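Recording a shelf task by hand-guiding

By Fernanda Marinho
July – 2 min read

Start a new session in Edora and name it after the task, so you can find it later.

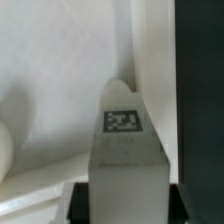

Hold the gripper by the handle and keep your wrist loose. Move at half your normal speed. Fast turns blur the view and the tracking drops out.

1. Wipe the finger markers with a dry cloth.
2. Start each take from the same spot, fingers open.
3. Reach in, close, wait 2 seconds, pull straight back.
4. Press stop before you set the gripper down.

Record 30 takes, then rest your arm. Move the object a little between takes – 8 different spots is enough for a first run.

Delete any take where you bumped the shelf. Upload the others before starting the next task.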